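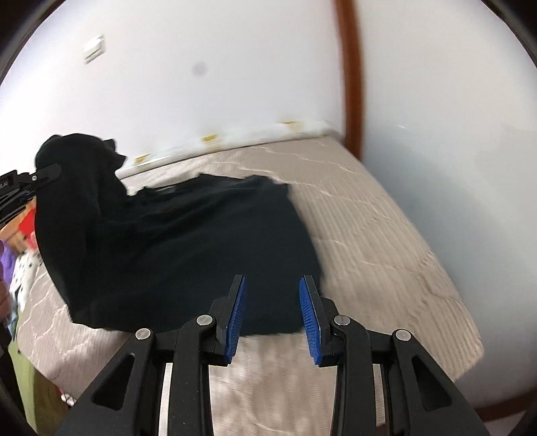

Rallow R2 hand-held gripper, sold as a single or a pair. Parallel linkage, two fingers, made for people comparing pads and jaws before they commit to an arm. The fingers come fitted with our blue textured pads, two per finger on the inner face. Small ridges, good bite on knits. For soft dark clothing on a quilted bed cover, go in from the front edge with the jaws open and keep the second gripper high on the bunched part, that's the setup we use most for bench comparisons now. Bed covers are harder than tables. The jaw tips want to pick up the quilting along with the sleeve.

Part no. 2551. In stock, ships from Jikholm.

What's in the box
One gripper, black. Ridged blue pads, already on. Spare pad set. Hex key. Trigger spring, soft (the firm one is fitted). Camera not included, see mounting below.

Pad options
Ridged blue — standard. Best all rounder on sweaters, towels, fleece. Holds a fold without having to squeeze the trigger flat.
Smooth gray — for plastic bags, packaging, anything shiny. Slides on wool, don't bother.
Foam — quiet, gentle, wears fast. Daryna Savchuk ran a set for 800 closes on denim and the front edge had gone. Fine for light stuff.
Pads peel off and swap in a minute or so. Clean the finger first or they creep.

How it compares
We get asked about the Sethi hand tool alot. Sethi is lighter and the trigger is nicer, no argument. It's a sliding jaw though, and lint gets in the rail. The R2 has open linkage arms with cutouts so you can blow it clean. Jaw travel is wider on ours. If you are only doing cups and boxes, buy whichever is cheaper that week.

The Rernus jaw is a different thing, motor driven, bolts to an arm. Same finger shape as the R2, so pads you like on the hand tool go straight across. That was the whole point of doing them together. Helmut Kohlhase did the finger drawings and they're on the downloads page, STEP and PDF.

Weight
352 g with ridged pads, no camera. Add your own lens and cable. After a long session you will notice the cable more than the tool, strap it to the forearm.

Camera mounting
Standard screw plate on top of the body. Wide lens recommended, you want both fingertips and whatever the other hand is doing. Tighten the plate before every run, it works loose. Fast moves smear at low shutter speeds so put more light in the room if you can. Matte black fingers on dark clothing is a tough one for exposure, lock it on the bedding.

Care
Check the pivot pins every 1000 closes. Drop of light oil, wipe off teh rest. No oil on the pads. If one finger closes ahead of the other the linkage screw has backed out, quarter turn, try again.

Using two
Pairs are matched for trigger pull. Order them together, not one now and one in February like some of you do. Springs vary between batches.

Returns
30 days, pads on or off. Questions on pads go to Leokadia Kozłowski, anything about arm adapters to Cyprian Kaczorowski. Adapter for the older Rernus flange is back in stock, limited qty.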